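Search this site
Enter keywords

Home internet > Outages and backup

How to get ready for an internet outage at home

21 March 2022

Most outages in Flilwood are over in a few hours. Some are not. The one we had last May took out home internet, mobile data and most card machines for the better part of two days, and a lot of people found that everything they relied on ran through the same line. These steps take an afternoon to set up and very little to keep going.

They were written for Flilwood and Prarham, where most homes are on Nurmi, but they apply to any town that gets its service over one main route.

1. Find out what you have

Get your last bill and write down the name of your provider, your account number, the fault line number and the type of connection (fibre, fixed wireless, satellite or copper). Put it on paper and stick it inside a cupboard door. An account number saved in your email is no good when you can't open your email.

Do the same for your mobile service. Check whose network it uses. Smaller mobile companies rent space on a bigger one, so a household with two phone plans may still be on a single network. If both your phones and your home internet come back to Nurmi, assume they can all go down together.

2. Label the equipment

A typical fibre home has two boxes: the connection box on the wall, which belongs to the network, and the router, which is yours or rented. Put a strip of tape on each one and write its name. Label the power adapters too. They often look the same and run at different voltages, and plugging in the wrong one can damage the box.

Write down what the lights look like when everything is working. On the Nurmi wall box the power and line lights are both steady green. If yours are different, go by your own notes.

3. Work out whether the fault is yours

When the internet stops, do these in order:

- Check that other devices are affected too. If one laptop is offline and the phone on the same wi-fi is fine, the trouble is the laptop.
- Look at the line light on the wall box. If it is off or red, the problem is outside the house and restarting the router won't fix it.
- If the line light is normal, turn off the router, wait a full minute and turn it on again. Give it 4 minutes to settle.
- Plug a computer straight into the router with a cable. If that works, you have a wi-fi fault and the line is fine.
- Ask a neighbour. If they have the same provider and they are out too, stop there.

Don't press the small reset button on the back of the router. It wipes your settings, and you may need the internet to put them back.

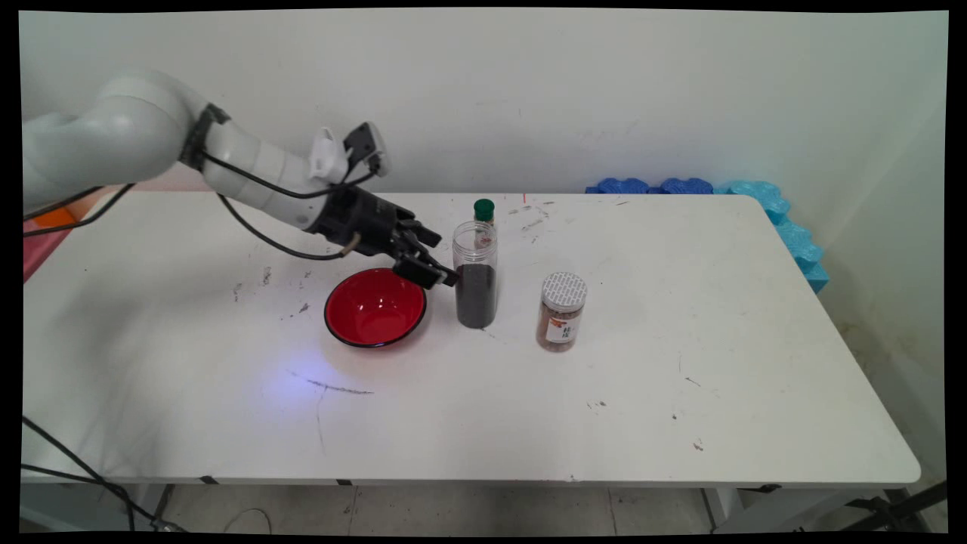
4. Set up a second way online

Pick one that does not share a network with your main service.

The cheapest is a prepaid SIM on a different network, kept in a drawer with an old phone. Charge the phone once a month and check the expiry date on the credit. Before you buy, ask the shop which tower the SIM will use at your address. Coverage on the Prarham side of the river is patchy, and a SIM that works on the main street may get nothing at the house.

To share the phone's data, open its settings, look for hotspot or tethering, turn it on and note the password. Try it now with the computer you would use. Turn off automatic updates and photo backup on that computer first or they will eat through the credit.

Satellite is the other choice. It costs more and needs a clear view of the sky, but it does not depend on the cable into town. It suits people on properties out towards Wovonden or anyone who can't stop work for a day.

5. Keep the boxes powered

Power cuts take out home internet even when the line itself is fine. A small battery backup, sold as a UPS, will run a wall box and a router. Ours is rated at 48 watt-hours and lasts the evening with nothing else plugged into it. Leave the television and the printer off it.

Remember that a home phone plugged into the router stops when the router stops. If someone in the house uses a medical alarm, ring the alarm company and ask how it connects and what it does in an outage. Do this before you do anything else on this page.

6. Save what you need offline

Download or print the following:

- Phone numbers for family, school, work, doctor and chemist
- A map of your area (most map apps let you save one under offline maps)
- Any tickets, prescriptions or bookings for the next week
- Instructions for things you run from an app, such as heating or a gate

Keep some cash in small notes as well. During the May outage the Prarham servo and both grocery shops were cash only, and the bank machine was out along with everything else.

7. Agree on a meeting plan

Decide where people go if they can't reach each other. In our house the rule is home by dark, with a note on the fridge if you go out again. Older kids should know which neighbour has a landline. If you use a two-way radio, pick a channel and write it on the handset.

8. During the outage

Report it once, then leave the fault line alone. Repeat calls only put you back in the queue. Text messages will sometimes get through when calls won't, so try a text first and keep it short. Listen to local radio, and save the backup SIM for things that matter. Video will use 3000 megabytes before you notice.

If you need emergency services, still try the call. A mobile can use any network in range for emergency calls, even one you don't have a plan with — but it does need at least one tower working.

9. Afterwards

Restart the router once the line light is back to normal. Turn off the hotspot. Write down when the service went and when it came back, then check your provider's terms to see whether you can ask for a credit. Nurmi customers have to ask, as it isn't applied on its own. Top up the prepaid SIM and put the old phone back on the charger.

Test the whole set-up twice a year by unplugging the wall box for an hour. We do it when the clocks change.

Filed under: Outages, Backup internet, Household
7 comments | 48 shares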